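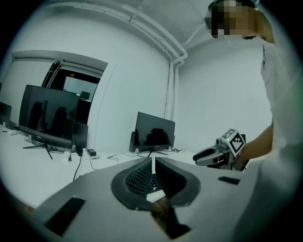
Room 73, Brodomside – desk update

Posted 9/4/19

Print this page | E-mail this page

Quick one, have to be back downstairs in five minutes. A few people at the Levholm office asked how the move into 73 is going and what they'll be sitting at when they come over, so I'm putting up what I've got. More when the rest of the furniture shows up.

Short version: desks are in. Screens are in, some of them. Cables are a mess. Chairs fine. Floor is staying the way it is, we asked about carpet and the building said no, and I've come around to it. Easier to sweep. Chairs roll better too, maybe a bit too well near the door.

The budget for the whole room was 3,000 and most of that went on desks. I know, I know. The old ones from Nkuna Street were free but they wobbled so bad you couldn't type next to anyone who was also typing. White tops this time. They show every coffee ring, so please use a coaster or your own sleeve, I don't care which. Wipes are going in the cabinet by the kitchen as soon as there is a cabinet by the kitchen.

Monitors next. We took the black ones over from the old place and they all work except the one with the stripe, which went to recycling. Stands don't match. Not going to match. If you care about stand height tell me now and I'll swap yours before you're settled in, becuase once everything is tied down I'm not crawling under there again.

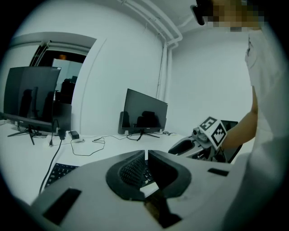

Monitors on the white desk, power strip and the cable tangle between them.

So, cables. Yes. The plan is a tray under each desktop, screwed in at the back, with the power strip laid inside it and one lead going down to the outlet. Trays are ordered from Tundus, who had them in stock in April and then didn't. Until they come the strips live on top of the desk and everything loops around wherever it likes. Please don't unplug a brick to charge your phone. If you must, plug the brick back in after, and in the same strip. I spent most of a morning finding out which adapter went with which screen and I'd like that morning to mean something.

Labels too. I have a label maker and a roll of white tape, every lead gets a tag at both ends – desk letter and what it's for. If you bring your own dock or charger come find me and I'll print you one. It takes a minute.

Keyboards and mice: same as before. Bring your own if you're fussy, otherwise there's a box. Someone asked about wrist rests, there are two in the box, first come first served.

Light is the other thing people ask about. Much better than the old place, which was basically a hallway. White walls help a lot. Roller blinds on the window, pale ones, so you still get daylight with them down. The pipes along the ceiling are staying in view. We got a price for boxing them in and laughed and moved on. They're painted white and after a few days you stop seeing them.

Layout is not final. Right now it's long runs of desk so the power can go in one line, and there's a clear strip of floor for walking through with a chair or a box. I tried it the other way on paper and you end up climbing over someone to get to the outlets. Want to move things around, draw it first and leave it on my desk. Drawings with mesurements get looked at before drawings without.
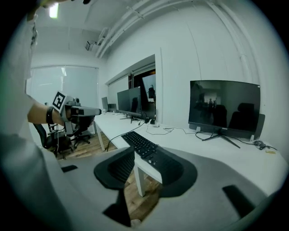 Pieter Botha thinks the desks should be pulled a hand's width off the wall before the trays go in, so you can get a screwdriver behind them without taking the whole run apart. Probably right. It costs us a little floor but we have the floor. I'll try it with one run first and see if it bugs anyone.

Still to come, no particular order: the trays, a coat rack (the tall one, not the one that fell over), two whiteboards, bins. A clock if somebody finds the clock. Small lamps for whoever stays late, ask me, don't just buy one and send me the receipt.

Also still open – where the printer goes. It's loud and it smells warm. I vote next door. The people next door vote in here. We'll see.

OK, out of time. Seat list goes up on the door once I know who's coming when. Questions below.

Print this page | E-mail this page

Comments

marta_h
Looks so much brighter than Nkuna Street!! Can I get a seat by the window, I don't mind the blinds being down in the afternoon.

Desmond
Velcro ties, not zip ties. Please. I still have a scar from cutting the old zip ties off.

Reply from the author
Velcro is already in the order. Marta, you're on the list for the window but so is half of Levholm.

KJ
How deep are the desktops? My keyboard is a big one and I like the screen far back.

Reply from the author
Deeper than the old ones. Will measure tomorrow and post it here.

Pieter Botha
When you do pull them out from the wall do the far run first, the outlet there is the awkward one. I can bring a long screwdriver.

tess w
Vote for printer next door. Also the clock is in the box marked KITCHEN MISC, under the mugs.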